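Washing dark clothes so they stay dark

Dark clothes lose their colour mostly from rubbing in the machine. Turn every piece inside out and close the zips before washing. Fill the drum only to two thirds, at 30 degrees, with liquid soap — powder can leave white marks on the cloth.

Borghild Lunde taught me to add 2 spoons of vinegar to the last rinse. I was afraid of the smell, but it goes away in the air.

My old Bremex spins at 1,000 and for dark cotton this is enough. Shake each piece well before you hang it, and keep it out of the sun.

Dark cloth shows every crease. 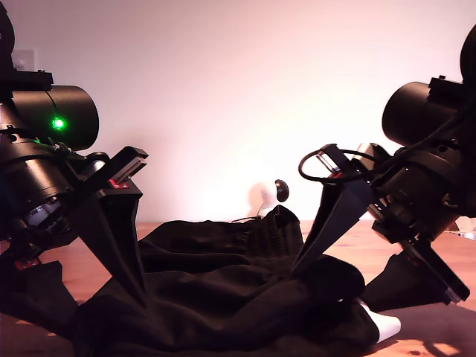
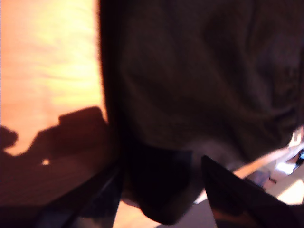 For ironing, work on the inside with a thin cotton towel between, otherwise the seams become shiny. Wool I do not iron at all, only steam.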